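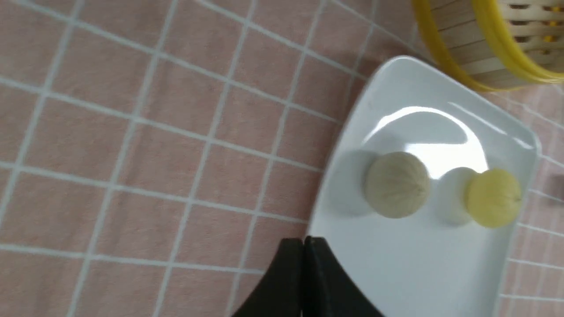
I said I'd write the arm up once it did something useful. Decha says that day isn't coming, so I may as well do it now.

The arm is the second-hand one we've been rebuilding at Skaststead, the shared workshop behind the tyre place. The job we gave it is dull on purpose. Pick a round thing up off a plate, put it in a basket, go back for the next. Usa reckoned a fortnight. That was in December.

I've had doubts about the wrist camera from the start. Everyone who builds one of these sticks a camera on the wrist, and everyone posts the clip where it works. What I wanted was the log of all the goes, good and bad, so I kept one. Out of 1,000 tries, 701 ended with the thing in the basket. Slavica thinks that's brilliant. I think if I dropped my dinner that often I'd be taken to see someone.

The shiny plate is my main suspect. The lamp bounces off the glaze, and our code has a habit of deciding that a bright patch is something worth grabbing. Shadows are nearly as bad. Oi-ling wants to train on another 500 goes and let it sort itself out — I want to move the lamp, which costs nothing. We've agreed to do hers first, so you can tell who won.

The fingers are the part I'd defend. Two plain black ones, flat at the tips, no clever joints. We tried a softer pair for 140 goes and they let go of anything smooth, so off they came. Daranee still has them in a drawer and brings them up whenever the plain ones slip.

Somebody asked on the Noiphan forum whether it could clear a table. No. It can't tell a plate from a reflection of a bulb. I've read plenty of posts promising a kitchen helper in a year or two, and none of them mention how long it takes to get the wrist cable to stop snagging. Ours still does — on the left turn, mostly, and I've run out of cable ties.

I'm back in tomorrow evening to re-route it along the outside of the elbow.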